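Wilis Blocks: data card

Contents
What is in the collection
The blocks
The bin
How the sessions were run
Files and folders
Fields in the session sheet
Known gaps and mistakes
Changes
Use and credit

What is in the collection

Wilis Blocks is a collection of pictures and written notes about plain coloured blocks lying in a divided bin. It covers how the blocks fall, how they come to rest against one another and the walls, and which of them are covered by something else at the moment the picture is taken. There are 291 sessions and 1,319 pictures. Each session has a line in the session sheet and a short note in a text file.

The collection was put together for people who work on sorting, counting and outlining simple shapes. The blocks have no labels or printing that we rely on, so every block is known by its colour and its size class only.

The first sessions were done on a desk with the blocks laid out in rows. Those are not included. Rows turned out to be too easy to outline and did not look like anything you would meet in a real bin, so we started again with the blocks dropped in by hand.
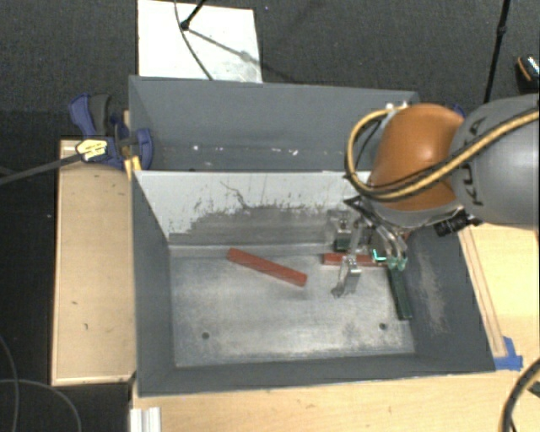
Compiled by the Wilis Blocks maintainer
Last revised April 3, 2021

The blocks

Two shapes are used throughout the notes. A "bar" is any block clearly longer than it is wide. A "small block" is anything shorter than that. In the picture on this page there are long bars in red and dark green, and a small dark green block close to the divider. One red bar slants across the middle of the near compartment and the other lies almost level, with part of its length hidden.

Colour names in the sheet are short: red, green, blue, yellow. Dark green and light green are both entered as green, with the shade in the notes column. This was a poor choice for dark green in particular, as it can be close to the bin in brightness when the light is low. If you are choosing blocks by colour, read the notes column as well.

Blocks were wiped with a dry cloth before each batch of sessions. Chipped blocks were kept in use. A chip longer than 7 mm is mentioned in the session note, and smaller ones are not.

The bin

The bin has two compartments with a divider between them. Its side walls are dark slate gray and slope outward towards the rim. A bar that lands near a wall often stops with one end against it, and the notes call this "leaning" if the end is off the floor and "touching" if it is not.

The floor is worn gray metal. It has scuffed patches that are lighter than the rest, and cloudy dark blotches. Two round dark holes can be seen in the lower part of the near compartment. People who outline blocks for the first time sometimes mark the holes as objects. They should be left alone, and so should the blotches, even where a blotch has an edge that looks like a shadow.

We thought about lining the floor with plain card and decided against it. Card slides about, and a block that lands on it comes to rest differently. Anyone wanting a clean background will have to look elsewhere.

How the sessions were run

1. Empty both compartments and check the floor for crumbs or bits of tape.
2. Pick the blocks for the session from the tray. The list is in the session sheet.
3. Drop the blocks into one compartment from just above the rim. Do not straighten them.
4. Write the note before moving anything.
5. Take the pictures.
6. Move the blocks to the other compartment and carry on, or end the session.

Pictures come from every stage of step 6 as well as from the start, so the number of blocks in a compartment changes within a session. A block that is partly covered is still listed as present. A block that is fully covered is listed as present only if the person writing the note knew it was there, and is then marked H.

In the early sessions steps 4 and 5 were sometimes swapped. The affected sessions have the word "late" in the notes column.

Files and folders

pictures: all the pictures, one folder per session
notes: one plain text file per session
sheet.csv: the session sheet
outlines: block outlines, for the sessions that have them
held_back: 50 sessions kept apart for testing

Please do not mix the held_back folder into the rest. Several of those sessions use the same blocks in nearly the same places as sessions in the main set, and results look better than they should if you train on both.

Fields in the session sheet

session: a number, counted from 1
side: near or far, the compartment the blocks were dropped into
blocks: colour and size class of every block, split by semicolons
covered: how many blocks are partly hidden in the first picture
touching: yes or no, for any block resting against a wall or the divider
light: bright, normal or low
notes: free text

"Near" always means the compartment closer to the bottom of the picture. The far compartment appears smaller and its floor is often only partly in view, so there are fewer outlines for it.

Known gaps and mistakes

Yellow blocks are scarce. We had few of them and one went missing.

Long bars make up most of the collection. Small blocks tend to end up under them, and the outlines for small blocks are less reliable for that reason.

The light column was filled in by eye. What one person called normal another may have called bright.

Where a bar is hidden in the middle and shows at both ends, it has one outline in two parts. Some older outlines treat the two ends as separate blocks. We have corrected those we found, but some will be left.

Session numbers are not in the order the sessions were run. They were renumbered when the desk sessions were taken out.

Changes

1.2: two-part outlines corrected, light column added, this page rewritten.
1.1: held_back folder split off. Spelling of colours made the same throughout.
1.0: first release, without outlines.

A further set of outlines for the far compartment is planned for July. It will be added to the same folder and the session numbers will stay as they are.

Use and credit

The collection may be used and passed on for study and teaching. Keep this page with the files, and give the name Wilis Blocks and the version number in anything you publish. If you correct outlines yourself, please send them back with the session numbers so they can go into the next version.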